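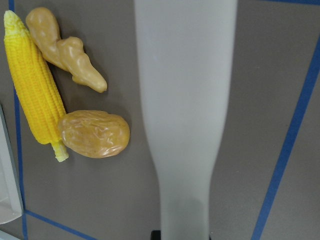

Can I move my sourdough starter to a different flour without starting again?
Swap it over gradually, a quarter of the new flour at each feed, and give it a week before you judge it by how it rises.

Ticket 302 – Starter gone flat after flour change
Opened by: Valentina Paredes
Group: Pruddale Bread Helpdesk
Status: Solved

8 August 2019
Hello all! First ticket from me, and I'm thrilled this place exists. My starter is called Wivel and it has been bubbling away happily since May. I ran out of my usual strong white and fed it entirely on wholemeal rye from Watkins, the mill shop by the canal. It went mad for one day (lid off, starter on the shelf) and now it just sits there. Thin grey liquid on top, smells a bit like nail varnish remover. Have I killed it?

Kitchen is 26 degrees in the afternoon. I feed once a day, equal weights of starter, flour and water. Jar is a 1 litre clip-top with the rubber seal taken off.

Reply – Jarellow desk
Welcome, and what a great first ticket! I'd be very surprised if it's dead. Liquid on top plus that sharp smell nearly always means hungry. Rye ferments fast, your kitchen is warm, and one feed a day at equal weights isn't enough food for it at the moment.

Try this for 2 days:
Pour off the liquid.
Keep 20 g of starter and bin the rest, or save it for pancakes.
Feed it 60 g flour and 60 g water, morning and evening.
Make the flour three parts strong white to one part rye.
Put a rubber band round the jar at the level of the starter after each feed.

If you see pink or orange streaks, or anything furry, stop and throw the lot away. Grey liquid is fine.

Update – Valentina
No pink, no fur, hooray! First feed done last night. This morning there were a few bubbles at the sides and the smell had gone from nail varnish to something more like cider. Hasn't passed the band by much. I did find a cooler spot, the bottom of the larder, which is 19 degrees. Should it live there now?

Reply – Jarellow desk
Cider is lovely news. Yes, larder please, and carry on with the two feeds. It'll be slower down there, so don't worry if it peaks later than you're used to.

Update – Valentina
IT DOUBLED! Well over the band by lunchtime, domed on top and full of holes underneath. I baked a small tin loaf with it straight away – a bit close at the bottom, but the flavour from that little bit of rye is wonderful and I'm never going back to plain white. Next one gets a longer prove.

Pancakes from the leftovers also very good, with cheese and chives.

Closed by Jarellow desk. Tags: starter, rye, hungry, warm kitchen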